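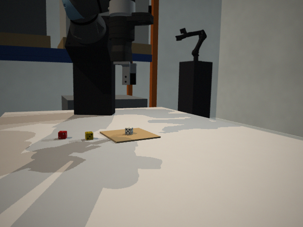 Hello, and welcome to Grindstead Circuits! I'm Evangelia Karras, and I run evening electronics classes with my business partner, Kgomotso Magagula, above the old bakery on Carbone Street.

I spent years fixing amplifiers before I ever taught anyone. Most people who came into the workshop wanted to know why their amp hummed, and I'd end up drawing ground loops on the back of the invoice (Kgomotso still finds them in the filing). So in the end we put in 29 benches, bought a frightening number of multimeters and opened the doors.

Our beginners' course starts with Ohm's law and a handful of resistors, then moves on to capacitors, diodes and your first transistor switch. Classes run for 90 minutes every Tuesday from seven o'clock, and you'll be building from the very first night – no maths beyond what you did at school, I promise!
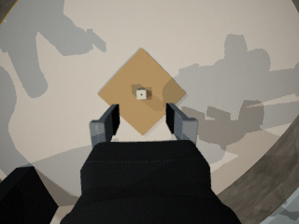

A white cube on a square tan board, just beyond open gripper fingers

Kgomotso looks after the Torkora course, our next step up, which covers op-amps and filters. The next one begins in June. Bring your own soldering iron if you're fond of it, or borrow one of ours.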